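Speaker notes: "The Shop That Said Yes to Everything"
Talk on running a small mending and lending counter
Slot is 40 minutes with questions. Water on the lectern. Slow down in the first part, I always rush the first part.

[Wait for the lights]

Hi everybody, thanks for coming, and thanks to whoever put the coffee so close to the door. I'm going to talk about mending. Clothes mostly, some bags, one tent that I'm still mad at. I run a mending counter called Flanard, and if you haven't heard of it that's fine, it's one room with a good window and a bad heater.

[Slide: shop name]

I want to start with how I got into this, and I'll keep it short. I was working in payroll. I had a winter coat I loved, and the lining went under both arms, and I took it to a cleaner who told me it would cost more to reline than to replace. He wasn't wrong! But I went home annoyed, bought a yard and a half of the cheapest satin in the store, and ruined the coat completely. It hung like a wet tent. I wore it anyway. Then a neighbor, Bianka Tóth, saw it in the elevator and said, very kindly, "Who did this to you?"

[Pause, they usually laugh here. If they don't, keep moving.]

Bianka had sewn for a living for most of her life, costumes and then curtains. She took the coat apart on her kitchen table and made me put it back together, and it took us most of a winter. That was my training. I've taken classes since, good ones, but when I'm stuck on something I still hear her telling me to press the seam before I complain about it.

[Slide: the price list, first version]

So, the first year. I said yes to everything. Zippers, sure. Leather, sure, why not, I'd seen a video. Somebody brought in a wedding dress with red wine down the front and I said yes to that too, and I don't do stains, I have never done stains. My price list was one line long: "Ask me." Please don't do that. People don't want to ask, they want to look at a wall and see a number and decide in private whether they can afford it.

When I finally put prices up in September, I had more people through the door, and they stayed a shorter time, and they were more cheerful about it. I had been so scared of that wall! I'd pictured folks reading it and backing out. A few did, and I'm sure they got their pants hemmed somewhere.

[Slide: the ledger page]

Okay, numbers, since a couple of you wrote to the organizers and asked for them. In the first full year I logged 337 jobs. Last year it was 939. I still have two hands, so the difference is almost all in what I turned away and how I sorted what I kept. Hems and buttons go in one line, and they go fast. Zippers in another. Anything that needs thinking about goes on the rail by the window and I don't let myself touch it until the fast stuff is done for the day.

(Don't get into the zipper thing here. Save it for questions.)

[Drink some water]

Now the part about tickets. I used safety pins and scraps of paper for far too long. Paper tears, it gets steamed, the ink runs, and then you're holding two pairs of navy pants that look exactly alike and a slip that says "the navy ones." Tharun Venkataraman, who helped me set up the books, took one look and wrote me a ticket with four boxes on it. Name, what's wrong, what we agreed, when it's due. I argued with him about the third box for a week, I thought it was fussy. It's the best box. Write down what you agreed while the person is still standing in front of you, and read it back out loud.

I'd say most of the arguments I've ever had over the counter came down to that box being blank. A sleeve I'd shortened to the wrist bone, when she'd wanted it at the thumb. A patch I'd matched beautifully, when he'd been hoping for something bright. Nice work, both times, and I did both of them over for free.

[Slide: lending shelf]

Next is the lending side, which we call Trirkora. Long story, it was going to be a magazine. You come in, you borrow a darning kit or a hand-crank machine or a dress form, you take it home, you bring it back. There's a deposit on the machines and nothing on the small stuff. I was told over and over that the small stuff would walk. Some of it does. I've lost a lot of seam rippers and I've made my peace with it, they're cheap, and somebody out there is ripping seams.

What I do care about is how the small stuff goes out. My first try was zip bags, and people hated them, you couldn't find the needles and everything came home in a wad. Then cookie tins, which I love, but they're heavy and the lids get stuck. Now I like anything open on top that you can pick up with one finger while you've got a coat over your other arm.

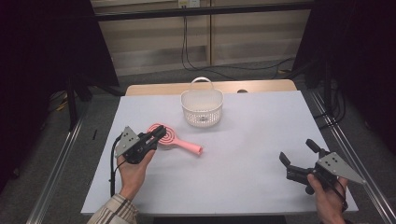 Slide 11: Cream plastic basket with a handle, empty.

I don't think it matters much where you get your containers, so please don't write down a brand. Look for a wide top and a handle. Into a kit goes one darning mushroom, two needles stuck in felt, a card of wool in dull colors, a card of wool in loud colors, and small scissors on a ribbon. The ribbon gets tied to the kit. Tie it twice!

There's a paper sheet in there too, with drawings. I used to have three pages of writing and I'm pretty sure it was never read past the first paragraph, which was about me.

[Check the time. If past the half hour, skip Paltport and go straight to Oláh.]

Paltport, quickly. That was the pop-up we ran at the ferry terminal, people waiting with an hour to kill and a loose button. Great idea, terrible chairs. What I'd do again is the sign, which said "Sit down, we'll fix that." What I wouldn't do again is let people leave things with me and go catch a boat. I mailed a lot of cardigans.

And Oláh, the fabric store down the block from us. Go make friends with your fabric store. They let me have the ends of bolts, I send them everyone who asks me where to buy thread, and we've never written any of it down. I know, I know, after my whole speech on tickets.

[Slide: contact, leave it up]

I've got the ticket template and the kit drawings printed out at the front, take as many as you like. If you want to try the darning, come find me by the coffee, I brought socks. They're clean.

Questions. Somebody ask me about zippers.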